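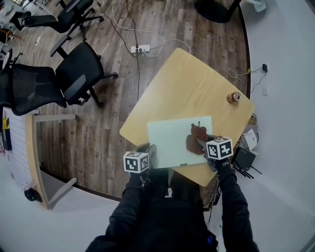 Fig. 1. Two hand-held grippers and one crumpled brown object on a green sheet.

Week 4: Can it tidy up yet?

Short answer: ask again in November. Lodenis can stack up to 50 identical boxes before lunch. Hand it something soft and it behaves like a guest who has been asked to help with the dishes. 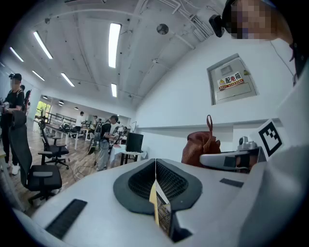

Fig. 2. Finger pad, marker, and a brown bag with a looped handle.

Soft things change shape when you grab them. Boxes are kinder. Read the Ikonen handout, section 2, before Monday.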